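Teaching station FAQ - Prarnbridge shared lab

Last touched in February. Kaja Šimkus keeps this page, so complaints to her.

Who can book the station?

Anyone who did the intro. Intro takes one morning. Ask Lorraine Sutcliffe, she has the sheet.

What do I actually do in a session?

Drive both arms through a task by remote control, start to finish, and the rig records joints, grippers and cameras. Then you do it again. And again. A normal set is 50 demos of one task.

How do I drive the arms?

Leader handles. Your left hand is the left arm, right is right. Squeeze to close the gripper. Go slower than feels natural the first time, everbody goes too fast.

What goes on the table?

Whatever is on your task card, plus clutter if the card says clutter. Small stuff is fine. Start with both arms up and grippers open, stay inside the rails.
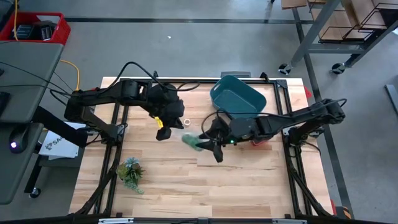

Shuffle the objects between demos. Different spot, different angle, swap left and right now and then. If everything starts in the same place the policy learns the place and you've wasted an afternoon.

Can I use both arms on one object?

Yes, handovers are good data. Let the second gripper close fully before the first one opens. Pause a beat. Tugging shows up in the recording and the robot will learn to tug.

Do mistakes ruin a demo?

Small ones no. Missed a grasp, went back, got it - keep it, recoveries are usefull. Dropped it on the floor, bumped an arm, stopped to answer your phone - discard.

How do I discard?

Left pedal, hold 2 seconds. Todell marks the take and skips it on export. Nothing is deleted until Kaja clears the disk, so if you binned a good one tell her the same day.

Hand guiding or remote, which one?

Remote for anything with the grippers working. Hand guiding (push the arm around yourself) only for waypoints and reach checks. Your hands get in the camera view otherwise and then the footage is no good for training.

What about soft or see-through things, bags and so on?

Allowed, harder. Depth is poor on clear film so go by the wrist view and close slow. Grab near an edge. Expect to throw out more takes than usual. 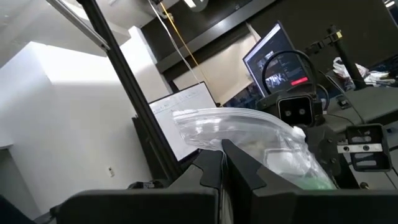
How long should one demo be?

Under 16 seconds for a single pick and place. Longer tasks, whatever it takes, but cut the dead time at both ends. Waiting around at the start teaches waiting around.

Two people, one task, ok?

Fine, but agree on the order of steps first. One of our Zistico sets had two drivers doing it opposite ways and the trained policy just dithered over the table. Redone from scratch.

When is my set good enough to train?

Run the checker. Score of 93 or up goes in the queue. Under that, look at the flagged takes, usually dropped frames or a gripper that never closed all the way.

Arm went stiff and won't follow me?

You hit a joint limit. Let go of the handles, press home, wait for both arms to park, start the take over. Still stiff, e-stop and find Lorraine.

Where does the data go?

Venckus share, folder with your initials. Put the task name in the notes or it won't get picked up.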